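Chapter 5

Sharing the Table: How People Divide Food, Space, and Attention

Before you read

Think back to the last meal you ate with more than two other people. Who sat down first? Who reached first? Did anyone say out loud what the rules were? Keep your answers in the margin or in a notebook, and we will come back to them at the end of the chapter.

5.1 A supper in Stovville

When I was a graduate student I rented a room over a hardware store in Stovville, and on the first evening my landlord, a retired bus mechanic by the name of Kuldeep Bajpai, knocked on the door and told me that supper was at six. I had not known that supper was part of the arrangement. I washed my hands, went down the back stairs, and found sixteen people in a dining room meant for perhaps half that number, all of them talking, none of them eating. The food was already out. There was rice, there was a pot of lentils, there was a heap of flat bread under a cloth, and I was very hungry indeed, having spent the day carrying boxes of books up those same stairs.

I waited, because everyone else was waiting. After a while the oldest woman in the room, an aunt from the Prajapati side of the family, tore a piece of bread in half and put one half on the plate of the youngest child. Then everybody ate. No signal had been given that I could hear, and when I asked Mr. Bajpai later on about the rule, he looked puzzled and told me there wasn't one. "We just start," he said.

I have been thinking about that answer for most of my working life. It is a lovely example of what this chapter is about, and I hope you will forgive me for beginning with my own stomach. The people in that dining room were following a rule so well learned that it had become invisible to them. I could see it only because I had grown up with a different one (at my mother's table you began when your plate was full, and you were expected to be quick about it).

In the chapters behind us we looked at how groups divide up work and how they divide up land. Meals may seem a small matter after all those fences and harvests! But most of us will never draw a boundary line across a field, and nearly all of us will eat with other people many thousands of times. If you want to learn how a group thinks about fairness, age, respect, and belonging, a meal is one of the best places to pull up a chair.

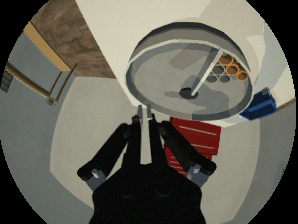 Students of meals like to begin with the dishes, and so shall we, for the simple reason that the shape of a dish tells you a good deal about how people are expected to behave around it. A deep bowl with a ladle asks for a server, and a server has a certain power, since it is the ladle that decides who gets the thick part of the soup. A stack of small plates says that each person's share is separate and will stay that way. A large round tray set down on a tabletop, like the grey one shown here, has no head and no foot, and people can come at it from every side. In many households where food is shared from a dish of that kind, each eater keeps to the part of it that lies nearest, and to reach across to the far side is thought greedy, or at least a little childish. The borders between one person's food and the next are never marked, yet even quite small children come to know where they are.

We will call a border like this one a soft boundary. A soft boundary is a limit that people respect without any mark, wall, or written rule to hold it in place. You already know dozens of them. There is the space between strangers on a bench, the half of the desk that belongs to your neighbor, and the length of time you may look at somebody on a train before it becomes rude. Soft boundaries bend. A host may reach across the dish to place a good morsel in front of a guest, and what would be bad manners in anyone else becomes, in the host, a kindness.

5.2 Who goes first?

The order in which people eat is worth as much of your attention as what they eat. In the village of Isisus, where I spent a long and very hot June some years after leaving Stovville, guests ate before the family did, and it took me several days to notice that the cooks ate last of all, standing up, in the kitchen. I had taken their absence for shyness. In the next valley over, at Flulletero, the cooks sat down first and tasted everything while the guests looked on, and to have done otherwise would have suggested that something was wrong with the food.

Both customs were explained to me as ordinary politeness, and I believe both explanations. What differs is the worry underneath. In Isisus a host worries that there may not be enough, and feeding the guest first settles the question. In Flulletero the worry is trust. When you come across a custom that seems backward to you, it is often helpful to ask what trouble it might be guarding against.

Terms to know

Commensality: the practice of eating together at the same table or from the same dish.

Soft boundary: a limit respected without marks or written rules.

Serving order: the sequence in which members of a group receive or begin their food.

Try it yourself

Over the next week, observe one shared meal at which you are also a guest. Spend the first 20 minutes simply eating and talking, as you usually would. Afterward, write down the serving order as well as you can remember it, along with any soft boundary you noticed and any moment when somebody crossed one. Please do not take notes at the table. I did this once in Isisus, and Mr. Bajpai's aunt, when I told her about it years later, said she would have taken away my bread.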